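Home | Lists | Archive | Search | Log in

[tenants-talk] Re: Rondau water bills again
Kaisu Leinonen – Thursday

> Does anyone know if the new rate covers the whole building or just Wustby side? My bill says 161 and I live alone.

Whole building. Called them twice. Meter reading is from August and they're guessing the rest – ask for the actual reading, in writing. Mine dropped by 14 after that. Took 2 weeks tho.

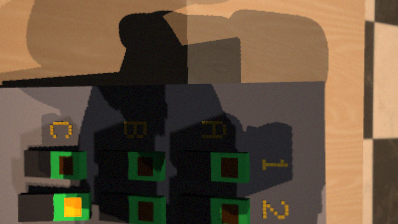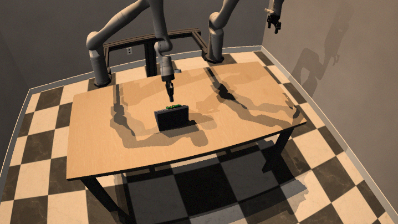
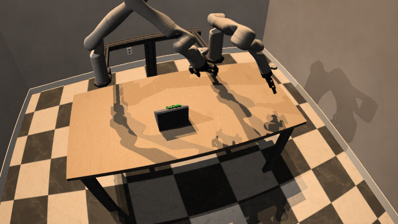

Renders: letters close up, then two wider views with the table.

Also the repair fund is at around 3,000, not enough for the pipes. Pls bring old bills to the meeting, any year. Will scan them teh same night. Gotta run

Kaisu

Recent in this list:
- Seok laundry room hours
- Dillo keys, who has them
- Bike storage, again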